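Fulbridge Ferry Terminal: Entry and Customs FAQ

Answers for foot passengers arriving on the Cirnby boat, who tend to ask them all at once, at the front of the line. 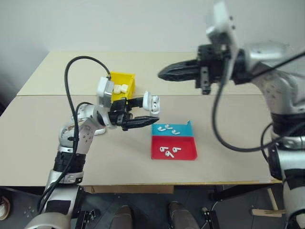
Before you reach the booth

Do I need a passport for a day trip?
Yes. A day trip to another country is still a trip to another country. A photo of your passport on your phone is a nice photo.

How long is the wait?
On a weekday morning, nine minutes or so. On a Sunday in July the Carneo can unload 766 people into a hall with four booths, and you can do that math while you stand there.

Can my spouse answer for me?
Only if your spouse is also you. Children under 12 may be spoken for, and usually object.

At the booth

Why was I sent to the side room?
Most often a form was missing a signature. Last year 1,862 passengers were sent for a second check and 526 of them had left the back of the card blank. There is a back of the card.

Can I argue with the officer?
You may ask for a supervisor at any time. Shouting moves you to a different line, which is slower.

Bags and food

Can I bring cheese?
Hard cheese, yes. Soft cheese, up to one pound. If you're unsure which you have, press it.

What about plants?
No soil, no roots, no cuttings wrapped in a sock. We check socks.

My bag was kept. Where is it?
At the Hoekstra Building, across the parking lot, ground floor. Bring your receipt and the same ID you traveled with. The desk closes at 4:30 p.m. and the last boat leaves at 5:15.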